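Ulel Winter Coat Reuse Project
Progress report to the Chowdhury Fund, 22 October 2026
Prepared by Iresha Bandara, project lead
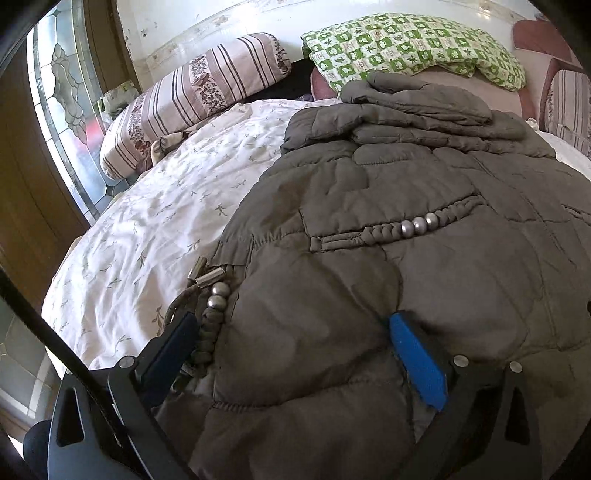

Quilted garment with knotted cord trim and silver beads, Zostdale sorting room.

Summary

The project collects used padded coats and other quilted outerwear, checks and mends them, and passes them on before the cold weather. The grant agreement set a target of 400 garments by the end of the season. To date we have taken in 300, and 90 of those still need repair before they can go out.

Sorting and checking

Collection started in May at the Zostdale site. Each garment is spread out flat on a bed and checked along the seams, closures, lining and trim. We first tried doing this on hangers, but worn stitching was easy to miss in thick padding. The beds came with the building and have saved us the cost of two worktables. That money is still in the equipment line.

Repairs

Most repairs are to zippers and pocket linings. Garments with decorative trim take longer. Knotted cords, beads and metal cord ends have to be checked one by one, and loose pieces are sewn back by hand. Where a matching part can't be found, we remove the trim from both sides so that the garment looks even. We had not allowed enough hours for this in the original plan.

Storage

Padded items take up more shelf space than expected. We now fold them in thick rolls and store them by size. The back shelves at Zostdale are full, and the Borgate site has offered a dry room until spring at no charge. We expect to move the finished stock there next month.

Spending

Thread, needles and replacement zippers are within budget. Laundry is over budget, as large quilted pieces have to be washed singly. We ask permission to move the unspent worktable money to laundry. No increase in the total grant is requested.

Next steps

Clear the repair backlog.
Move finished stock to Borgate.
Send the fund a list of garments given out, by size, with the final report.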